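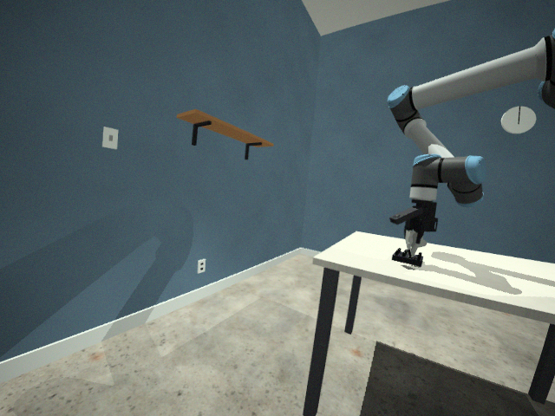

Why a Small Council Should Publish Its Votes

March 6, 2019

In Wallimis we have 3,000 voters, and only 626 of them took part in the January vote on the new ward map. Many people say the voters are lazy. I do not agree. The council does not publish how each member voted — only the final result. How can I judge my representative when I cannot see her choices? The town of Ostrowski puts every vote on its website the next morning. We should ask for the same.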